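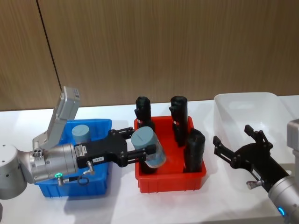

*Table blanche de l'atelier de tri : le bac bleu, le bac rouge, les boîtes à couvercle gris-bleu et les cylindres noirs.*

# Portes ouvertes chez Podach, Irnport

Nous sommes arrivés un dimanche matin, un peu avant l'ouverture. Le bâtiment se trouve derrière l'ancienne gare de marchandises et l'entrée est mal indiquée : il faut passer le premier portail, longer le mur de briques et entrer par le quai de déchargement. Parking gratuit, mais petit.

Podach reprend des contenants usagés à des commerces et à des cantines de la région, les trie, les lave et les remet en circulation. La visite est gratuite et dure une bonne heure. Les groupes sont limités à 20 personnes, avec un départ toutes les 30 minutes. Nous étions dans le premier et nous avons pu poser nos questions sans nous presser.

## La réception

On commence par le quai. Les contenants arrivent en caisses fermées, avec une fiche qui indique le client et le jour de collecte. Les caisses sont pesées puis rangées sur des rayonnages. Il faisait froid dans cette partie et on entendait mal le guide à cause de la ventilation. Prévoir un pull.

## Le tri

C'est l'étape que je voulais voir. Le principe est simple : des bacs de couleur posés sur une table, et chaque pièce va dans un bac. Bleu et rouge se distinguent de loin, même pour quelqu'un qui passe dans l'allée. Les bacs sont en plastique, rectangulaires, avec un rebord bien marqué.

Les boîtes transparentes à couvercle gris-bleu sont cylindriques. On nous a expliqué que cette forme donne du travail au tri : une boîte ronde roule dès qu'on la couche, et deux modèles voisins se confondent facilement quand on ne regarde que le couvercle. Les parois transparentes aident, on voit tout de suite s'il reste quelque chose à l'intérieur.

Un visiteur a demandé pourquoi ne pas tout mettre dans un seul grand bac et séparer plus tard. Réponse du guide : ils l'ont fait pendant 3 mois au début, et les couvercles revenaient rayés. Les petits bacs se remplissent vite, mais ils se portent à une main.

## Le lavage et le stock

Le lavage ne se visite que derrière une vitre. On voit surtout de la vapeur. Le stock est plus intéressant, avec ses étagères Åberg montées jusqu'au plafond et un étiquetage par format. Le logiciel de suivi s'appelle Flidus. On nous a montré l'écran sans s'attarder, et je n'ai pas bien compris comment une pièce perdue est signalée.

## Côté pratique

- Durée annoncée : une heure, plutôt une heure et quart avec les questions.
- Accès en fauteuil possible partout, sauf à la passerelle du stock.
- Chaussures fermées obligatoires.
- Café en fin de parcours, servi dans des gobelets consignés.
- Petite boutique : le lot de 6 boîtes était déjà épuisé à notre passage.

La prochaine ouverture au public est prévue en avril. L'inscription se fait à l'accueil ou par téléphone.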